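Foro > Cine > Estrenos y cartelera
Tema: Wokano 2, ¿hacía falta?

lechuza_98
Martes, 23 de abril de 2019
Bueno, pues ya la he visto. Iba con miedo, porque la primera me marcó muchísimo (la vi en el 2000 en un cine de barrio con las butacas rotas) y salí con una sensación rarísima. No es mala, ojo. Pero dura 153 minutos y le sobra toda la parte del puerto, que parece de otra película. El final me gustó, eso sí. ¿Alguien más?

marmota_gris
Yo la vi el sábado y discrepo en casi todo, jaja. La parte del puerto es lo mejor que tiene. Por fin alguien se atreve a parar la trama y dejar que los personajes hablen. Lo que no aguanto es el final, con esa música a todo volumen para que sepas que tienes que llorar.

tres_butacas
¿Habéis leído la novela? Lo pregunto porque Larkbridge, la segunda del ciclo, ya era floja. La escribieron deprisa y se nota, hay capítulos enteros que repiten el primer libro. Con ese material bastante han hecho. En la novela el inspector ni siquiera llega al puerto.

lechuza_98
No la he leído, me quedé en la primera. Entonces lo del puerto es invención del guion, ahora me cuadra más.
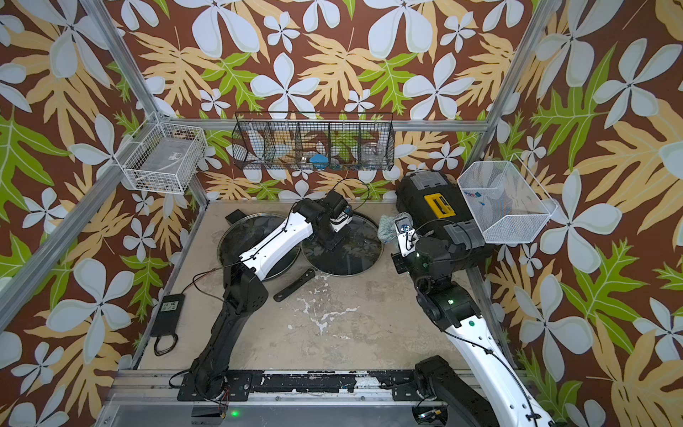
¿La segunda se entiende sin haber visto la primera?

marmota_gris
Se entiende la trama, pero te pierdes quién es Ho y por qué todos se callan cuando entra en la habitación. Yo vería antes la primera, que además dura 98 minutos y se pasa volando.

tres_butacas
A mí Ho me parece el gran problema, fíjate. En la primera salía ocho minutos y daba pavor. Ahora sale en casi todas las escenas, hace chistes, cocina... Le han quitado el misterio al personaje y encima le ponen una infancia triste.

marmota_gris
Pues a mí me encantó verlo cocinar!! Da más miedo así, tan tranquilo con su sopa.

pasillo7
Entro solo para decir que Lemik, la distribuidora, saca en agosto las dos juntas en disco, con escenas eliminadas de la segunda. Yo me espero, que en mi ciudad solo la ponen doblada y a las cuatro de la tarde.

lechuza_98
¿Más escenas todavía? Madre mía. Si son del puerto, que las dejen donde estaban.

marmota_gris
Si son del puerto, la compro el primer día.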